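Parnport Community Help > Home & Yard > Painting and Finishing

Is expensive painter's tape worth it, or is bleed-through just my walls?

Posted by Hnat Nazarenko

I'm painting a two-tone wall in my hallway, dark green on the bottom and off-white on top, and the line between them looks terrible. The green crept under the tape in a bunch of places. I used the cheap blue stuff from the hardware store on Derkach Street. The guy at the counter told me I should have bought the Prisance edge tape, which costs more than twice as much, and that it has some kind of coating that "seals itself" when the paint hits it.

I've been sold magic coatings before, so I'm asking here before I spend the money. The wall is orange peel texture, not heavy. The off-white had two days to dry. I left the tape on overnight and pulled it the next morning, and in a couple of spots it took the off-white with it, down to the old beige. Is that the tape or is that me? I have to redo the whole line either way, and the hallway is 26 feet long, so I'd like to do it once.

6 replies, 3 hidden by votes

Bernice Ametepe
Marked helpful

Don't buy the expensive tape yet. I've painted my own places and a couple of rentals for years and I have never seen tape of any price give a clean line on textured wall by itself. Tape is flat and your wall has bumps. Paint goes into the low spots under the edge, and I don't believe a coating is going to fill those on orange peel, whatever the sticker says. On smooth trim, maybe it helps a little.

What works is sealing the edge with the color that's already there. Put your tape up, then brush a thin coat of the off-white along the edge that will face the green. Whatever leaks under is off-white on off-white and you'll never see it. Let that dry, then do your green. Some people use clear caulk instead. It works too, but it's messier and it can leave a shiny line if you get too much on.

The peeling is a separate problem and I'd bet on the old beige. Was it glossy? If somebody put semi-gloss in that hallway and you went over it with wall paint and no primer, anything sticky will lift it. Do this before you redo the line: cut a small X in the off-white somewhere low, press a piece of tape on it hard, and yank. If paint comes up, scuff and prime. Two days is also pretty short. The can says dry in an hour, but that means dry to the touch, and I'd give it a week before I stuck anything to it.

And pull the tape while the last coat of green is still wet. Pull slowly, back on itself at an angle. Overnight is too long, the paint skins over the tape and tears.

Pylyp Kravchuk

Get the Prisance. I used it in my kitchen and the line was perfect. You get what you pay for. Life's too short for cheap tape.

Thanasis Dimitriou

Pylyp, what kind of wall was it? A smooth kitchen wall tells him nothing about a textured hallway.

Agree with Bernice on most of it, except the week. If the paint is bonded, three days in a heated house has been fine for me. If it isn't bonded, a month won't save it. The X test is the part that matters.

I'd add that people blame the brand when the trouble is how it went on. They stretch it to get it straight, it shrinks back a hair, and the edge lifts. Lay it in pieces as long as your arm, overlap them, and press the edge down with a plastic putty knife. Your thumb isn't enough.

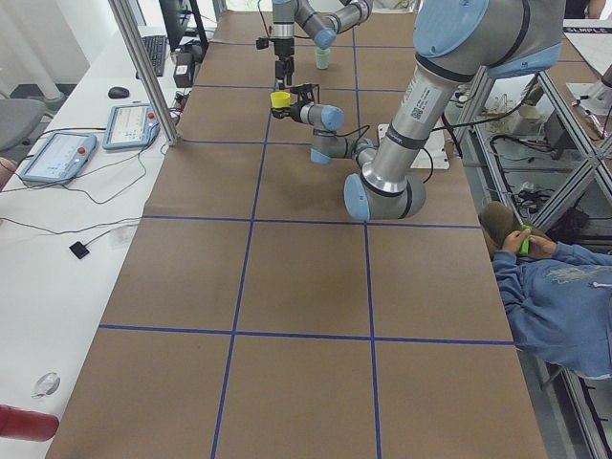
Also snap a level line first. Don't measure up from the floor in an old house, and don't trust the baseboard either. My hallway floor drops so much toward the bathroom that a stripe measured from it looked drunk. A cheap laser level did the job. I know somebody will recommend the Drurkell one with the app, and I can't see what an app adds to a straight line.

As for price, I tried a roll of premium once next to the regular blue, same wall, both with the edge sealed the way Bernice describes. I couldn't tell which was which when it was done. That's one wall, so take it for what it is.

Hnat Nazarenko

Did the X test behind the door. It came up in a sheet about the size of a playing card, beige shining underneath. So that answers that. Looks like I'm sanding and priming the top half too. Thanks, I guess.

Pylyp, I'm going to hold off on the Prisance.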